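Shared 8 times · 3 comments
Filed under: Bench notes / End effectors

21 June 2026

Gripper comparison on the humanoid, continued. Drawer and cabinet tasks only. Florencia on the controller, me on teleop and notes.

Left hand has the small-finger gripper we have been using since the spring. Right hand was swapped twice, first to the Ulberg parallel jaw and then to the Saavedra two-finger with the soft pads. Same wrist flange for all three, so the swap is four screws and the connector. Rezeroed force after each swap. Forgot once, with the Ulberg, and threw those runs out.

Settings kept the same for everything: arm speed at 40 percent, grip force limit 15 N, head camera on the wide setting, wrist camera off. Valtteri wants the wrist camera back on for the next round. Fine with me, but then the old numbers can't be compared.

Ran 50 attempts per gripper on the drawer, half opening and half closing. Closing is easy for all of them. Once the drawer is more than halfway in you can push it with anything, including the back of the wrist. Opening is where they separate.

Small-finger gripper: gets behind the handle almost every time, but the fingertips flex when the runner sticks and the handle slides off. When it fails it fails late, with the drawer already partly out. Grip force made no difference that I could see. I think it is the finger length and would like to try a shorter set.

Ulberg: strong, no flex. Needs to be lined up much better with the handle. If the wrist is off by some 8 degrees, one jaw hits the drawer front and the controller trips on contact force. Reset takes a while and it is annoying to do from the teleop seat. Belmiro suggested loosening the contact threshold. I would leave it alone until we have a drawer front we don't mind denting.

Saavedra: best of the three on opening. The pads conform to the handle and it tolerates a bad approach. Slow to release, though. Twice I started pulling the arm back before the fingers were clear and dragged the drawer open again after closing it. Operator problem as much as gripper problem. A release-confirmed signal in the teleop view would fix it, and Florencia thinks she can take it from motor current.

Controller: compared the stock arm controller with the Jorkinance build. The stock one is stiffer at the elbow and I could feel the lag when reaching low. The Jorkinance build is smoother but drifts a little when the arm is held still, a few millimeters at the hand over a long hold. Not a problem for drawers. Would be a problem for the peg board. Logs for both are in the Parkatden folder, sorted by gripper.

Head camera: for low reaches the robot's own arm covers a lot of the view. Pitching the head down helps with the floor and loses the handle.
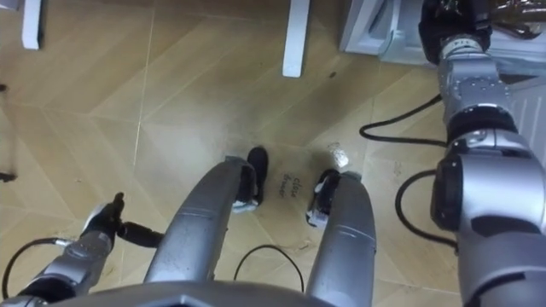
Also tried the exposure lock. With auto exposure on, the picture pumps every time a silver arm segment comes close to the lens, and depth gets noisy at the same moment. Locked exposure is better. I had to set it by hand before each block, so it should go into the startup script.

Joint temperatures stayed in range the whole session. The right elbow was the warmest, as usual. Wrist connector on the Saavedra is a tight fit and I don't like how much force it takes to seat it. Check the pins before using it again.

To do:
– shorter fingers for the left gripper
– exposure lock in startup script
– release signal from motor current (Florencia)
– repeat the Ulberg block with a guided approach
– ask Celeste if the second flange adapter is back

Leaving the Saavedra on the right arm for now.

Comments (3)

Celeste Zapata
Adapter is back, top shelf of the tool cabinet. One of the screws is a replacement and slightly longer, so watch it on the Ulberg.

Yogesh Bhardwaj
Were the failed openings on the small fingers mostly left of center on the handle? I had the same thing and it was my wrist roll.

Belmiro Antunes
I have a scrap drawer front you can dent. Still think the threshold is too tight – happy to be shown wrong.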